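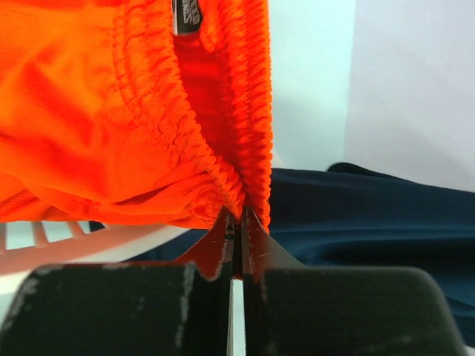 Elastic waistband on sports shorts: hang by the waist, clip, or fold?

Posted by Stosell in Laundry and clothes care

I have a quantity of lightweight sports shorts, mesh type, with a gathered elastic waistband 4 cm deep. The waistband is the shirred kind, with several rows of stitching through the elastic, and a small label sewn to the inside.

At present they come out of the machine into a plastic basket and go from there to ordinary plastic hangers on a short rail at the side of the table. Shirts and tops behave on the hangers. The shorts do not. Slipped over the shoulders of the hanger, the waistband is stretched at two points and after a few months those points no longer recover. One pair measured 781 mm round the waist when new (relaxed, laid flat, doubled) and has gained enough since then to need the drawcord.

Spin speed is 500 and I don't use a tumble dryer. Softener was stopped in December.

1. Does hanging by the waist cause the loss of stretch, or is it the washing?
2. If hanging is wrong, is there a method that still uses the rail? Drawer space is limited.
3. Does it matter whether they sit in the basket overnight? 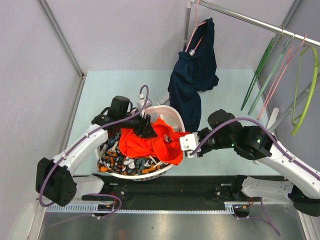
The basket and the rail. Orange mesh shorts on top, navy item already on its hanger.

Elsa Viklund
Accepted by the poster

Both contribute, but the hanger is the part you can change today.

Elastic in a waistband of this sort is a rubber or elastane core held between rows of stitching. It copes well with being stretched evenly and briefly. It copes badly with being held at two points for days. A standard adult hanger is wider than the relaxed waistband of most shorts, so the whole weight of the garment is carried by elastic that is already under tension. Wet mesh makes this worse, although a pair of light shorts seldom weighs more than 200 g dry and the load is small. The width of the hanger matters more than the weight.

To keep using the rail, fold the shorts lengthways, one leg on the other, and lay them over the bottom bar of the hanger with the waistband on one side and the hems on the other. The bar should fall a little below the waistband, on plain mesh. Smooth plastic bars are slippery, and a strip of foam tape or a rubber band wound at each end is enough to hold them. Check that your hangers have a bottom bar at all; some cheap ones have only a hook and shoulders.

Clip hangers are acceptable if the clips grip the side seams with the waistband slack between them. Do not clip the gathered part itself. The jaws flatten the ridges and on fine mesh they leave marks.

When lifting a pair out of the basket, take hold of a leg or the body of the fabric. Dragging a tangled pair out by the waistband is a short, hard pull on one side of the elastic, and repeated every wash it adds up.

On washing: 30 degrees, inside out, no softener. Your spin speed is fine. I would keep them off radiators.

Barbieri

I just fold mine in half and roll them. Seven pairs stand upright in a shoebox and I have never had one go slack. Rails are for shirts in my opinion.

Jorkberg

Agree with Elsa about the bar. One correction - clips on the side seams are only all right when the shorts are dry. With wet ones the middle of the waistband sags and dries in that shape.

On your third point, overnight in the basket does no harm to the elastic, it is slack in there. Creasing is not much of a problem with mesh either. Damp is the problem. If they go in damp under a heavier garment they will smell by morning, so either hang them first or leave them on top.

As for the pair that has already stretched, it will not come back. If the waistband has an opening in the inner seam you can thread new elastic through, but the shirred type is stitched through and has to be unpicked row by row. I did it once on a Revadel pair and it took longer than the shorts were worth. Use the drawcord.

Stosell

Thank you. My hangers do have the bottom bar. I will try the foam tape, and move the clip hangers to dry items only.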